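Subject: Re: [walard-house] Red cloths and the white table

Odette Pruvost wrote:
> Has anyone washed the new red cloths yet? I put 2 in at 40 with
> the tea towels and the towels have come out pink. Also, is there
> anything that will shift marks from the white table?

Odette,

Mine ran as well, and that was the second wash. I now do them on their own at 30 and hang them up straight away. Wanda Kaczorowski soaks hers overnight in cold water with a cup of vinegar. I haven't tried it, so I can't say if it helps.

As for the table, washing-up liquid and warm water will do for most things. Please don't use the green scourers on it – the fine scratches don't come out, and they show up badly when the light is on. 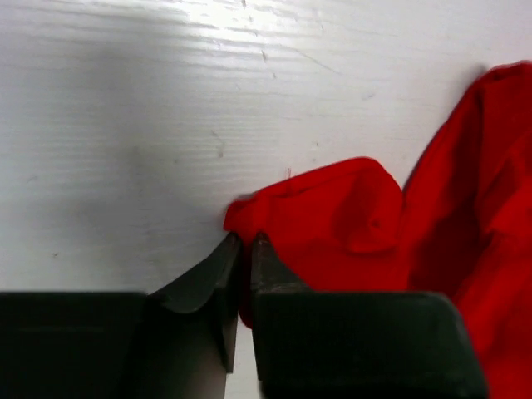

If a cloth is still damp, don't leave it bunched up on the white top overnight. I did that in May and it took two goes with bicarb to get the pink off. There are hooks by the sink, and I've asked Damian to put up a few more.

I can bring a spare box of colour catchers on my next visit if you want to try the tea towels again.

Tien-fu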